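November, bay 2, afternoon session

Carried on with the shelf layout for the plant care set. Previous layout (pots at the back, bottles in front) was dropped after the Wike review. Bottles are now the whole job and the pots go on a separate sheet.

Bay condition first. Brick-textured panels on the three sides are still the white Buvgate ones. Grey recessed joints, matt finish. Wiped down with a damp cloth before starting, no cleaner used. The Dretthorpe sample in cream is still in the store and I see no reason to fit it, as pale plastics would get lost against it.

Floor panel checked for level across the width and front to back. 6 mm packer left under the rear edge. Without it the shelf creeps.
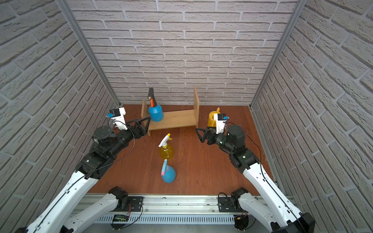

Bay 2, brick panels on three sides, wood floor, posts at the rear corners.

Lighting left as it was for the pots. The mortar lines read clearly on the back wall, and that is the check I use for glare: if the joints wash out, the lamp is too low. Jullska diffuser stays on.

Shelf: the small light-wood one, two uprights with a lower board and a raised platform. Set back towards the wall and slightly left of centre. I tried it dead centre in the morning and did not like how little room it left on the right for setting a bottle down. Items stand on the top surface only. Lower board not in use for this layout.

Order on the shelf, left to right:

Blue pump sprayer, black wand, orange trigger grip. Wand upwards.
Light-blue spray bottle, pink trigger head.
Translucent yellow spray bottle, white trigger, further back.
Yellow watering can, in front of the above, near the right end.

There is another container behind the can with an orange-yellow cap. It is mostly hidden from the front and I have not decided whether it stays. If it does, it wants moving out to where the cap and the body can both be read. Leave it for now and note it on the sheet. 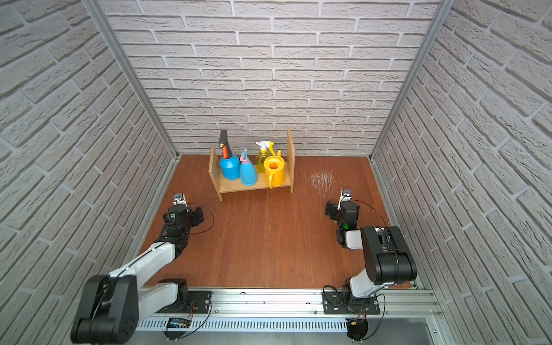 Shelf layout, bottles and watering can. Note scratches on floor to right of shelf.

Fill levels. The plan was 200 ml of water in each spray bottle for stability. Check the totals against the scale before signing off the sheet. The scale gave 1,974 g for the shelf plus bottles on the first weighing and 1,374 g on the second with the pump sprayer and can lifted off, so 600 g for those two together. Plausible, but I want it repeated with the scale zeroed on a flat bench.

Floor finish. There is a patch of pale scratches to the right of the shelf, thin streaks close together with some longer curved ones trailing off to the right. It is in the finish as far as I can tell by fingernail. Not sanding it yet. A local repair will show as a dull spot, and the whole panel would then need doing. Options are to live with it, turn the panel end for end, or order a replacement in the same reddish-brown. Turning it costs nothing, so try that first — but check the underside for the old screw holes before lifting.

Felt pads for the shelf feet: worth fitting whatever is decided about the panel. Thin ones, or the height on the sheet will be wrong.

Spacing between the two yellow items is tight. The can has a looped handle at the front and needs clear space there. Bottle behind it is the tallest of the bottles, so it can still be picked out over the top. If the can has to move, move it forward and keep the bottle where it is.

To do:
Re-weigh, bench scale, zeroed.
Decide on the container behind the can.
Pads.
Underside of floor panel.
Update the sheet with the off-centre shelf position and send it to Wike.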